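Collecting Grasp Data: What the Numbers Do and Do Not Say
Handout 6, revised 1/7/25
Sinan Tekin

Read this before the lab. It covers the same ground as the second half of lecture, with the parts I rushed put back in. The slides have the equations. These notes have the complaints.

1. What we are claiming when we say "data"

Start with a sentence you will find in many project reports: "We collected N grasps and trained a policy." Three questions go unanswered in it. Who decided what counted as a grasp? What was in the bin, and who put it there? What was thrown out before N was written down?

I ask these because I have written that sentence myself. In the first Geledik collection our N was 791 attempts. That number went into a slide, then into a proposal, and by September people were saying "the 791" as if it had been handed to us on a tablet. It was the number of rows in a file. Some of those rows were attempts where the arm closed on air because the operator wanted to see whether the controller was awake. They were labeled as failures, and so they taught the model that a perfectly good patch of bin was a bad place to reach.

An attempt is an event. A row is what your logger did about it. Keep the two words apart in your lab report, and I will mark you down if you don't.

2. The operator is part of the distribution

Suppose a person steers the arm by hand for the whole collection. You now have a record of where that person likes to reach. People avoid walls. They avoid corners even more. They come in from the side they can see best, and they get tired and start repeating whatever worked last time.

Taner Soylu and I split one batch between us and trained the same network on each half. His policy hesitated near the walls. Mine went for the walls and jammed there. You could call that diversity if you pooled the two halves, and our draft did call it that until Taner crossed it out. Two habits averaged together are still habits.

The usual answer is to let a script choose the reach points at random. Fine, but look at what you get. Most random reaches in a mostly open bin touch nothing at all. You will have a large file, almost all of it failure, and a model can score very well on it by predicting failure every time. I have seen this presented as a result.

A mixed scheme is what we use in the lab: script proposes, operator may veto, and the veto is logged along with the proposal. Log the vetoes. They are the only evidence you will have of what the operator was afraid of.

3. The objects

Everybody wants a varied object set, and very few people can say what they mean by varied. Color is the cheapest kind of variety and does the least for you if the trouble is contact. A soft thing and a hard thing of the same size and color are far more different to a gripper than two hard things in red and blue.

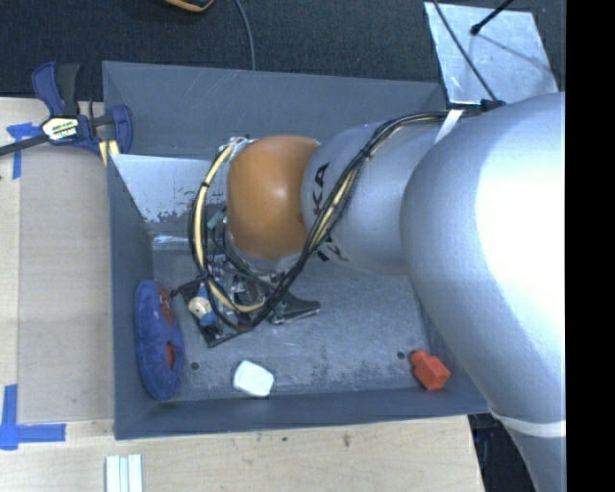 Position matters at least as much as the objects do. An item lying against a wall is a different problem from the same item in the open. A finger that would slide around one side has no side to slide around. If your object list says "plush, 30 attempts" and doesn't say where the plush was, then you have recorded very little. I would take a smaller set with positions over a bigger one without.

Then there is resetting. After each attempt somebody or something has to put the items back, and the way they go back is the start of your next example. Drop them from above and they settle where dropped things settle. Place them by hand and they end up neat, apart from each other, facing the person who placed them. Leave them where the last attempt left them and every example depends on the one before, so your test set is the cousin of your training set. All three are in common use. I don't know of a good fourth. Say which one you used.

4. Labels

For the Cellia runs we used an automatic label: gripper closed, lifted, width above a threshold, call it a success. We liked it because it was free. Then we sat down and watched 126 of the recordings ourselves and disagreed with the label on up to 30 of them, depending on who was watching.

Please notice the last part. The automatic label was wrong in places, and so were we. One recording showed an item held by a pinch of fabric, swinging. Is that a grasp? For the lift test, yes. For anybody who wants the item moved to another bin, I doubt it. We argued over that one for most of an afternoon and settled it by adding a third label, "held, poor," which Taner then used for nearly everything he wasn't sure of.

A threshold on gripper width has a further problem. Thin or squashy items close down to almost nothing when they are held well. The rule calls that a miss. So your best soft grasps go in as failures, silently, and the model learns to leave soft things alone. When you later report that "deformable objects remain challenging," part of the challenge is a line of your own code.

5. The 97 percent

You will meet this number in the reading. The policy trained on the Vergara set reached 97 percent on its held-out attempts, and I was a coauthor, so I can be rude about it.

The held-out attempts came from the same bin, the same operator, the same lighting and the same items. They were picked by shuffling the rows. Two attempts made seconds apart, on an item that had barely moved, could land on opposite sides of the split. The model had in effect seen the answer. When we split by session, the figure fell far enough that we stopped putting it on posters.

Split by session. If you can, keep one object out of training altogether, and pick it before you start collecting. Picking it afterward is too tempting - you will pick the easy one and believe you didn't.

6. Things that move when you aren't looking

A collection that runs for weeks is a record of the rig aging. Clamps loosen, tape lifts, a fingertip wears smooth, a cable gets rerouted and now pulls a little on the wrist at one end of its travel. Each change is small. The model has no way of knowing that the row from the first day and the row from the last came from slightly different machines.

For our lab I want a baseline run at the start and end of each session: same item, same place, same reach, ten times. It is dull and eats into your time. Students in the Altumier group skipped it, and later could not tell whether their second policy was worse than the first or whether the bin had shifted. They wrote two pages on possible causes. A baseline run would have cut that to a line.

Worn spots on a bin floor are worth a thought too. A network that takes in the whole image is free to use them as landmarks, and it will, if they help. Swap in a clean bin for the final test and see what happens to your score.

7. More is not an argument

Someone always asks whether all this goes away with enough data. Some of it does. Sensor noise washes out, and so do occasional bad labels if they are bad at random. Label rules that are wrong in one direction don't wash out, and neither does an operator who dislikes corners. You get a more confident version of the same mistake.

I don't have a proof that big collections can't get past this, and there are people I respect who think they can. Ask them what their reset procedure was.

For the lab

Bring a one-page plan: your definition of an attempt, your label rule, your reset method, your held-out object, and how you will split. Leave the number of attempts blank. We will fill it in together once I've seen the other five.

Reports are due two weeks after your last session. Include the rows you deleted, in a separate file, with a few words on each. Groups that hand in an empty deletion file should expect a visit from me or from Taner.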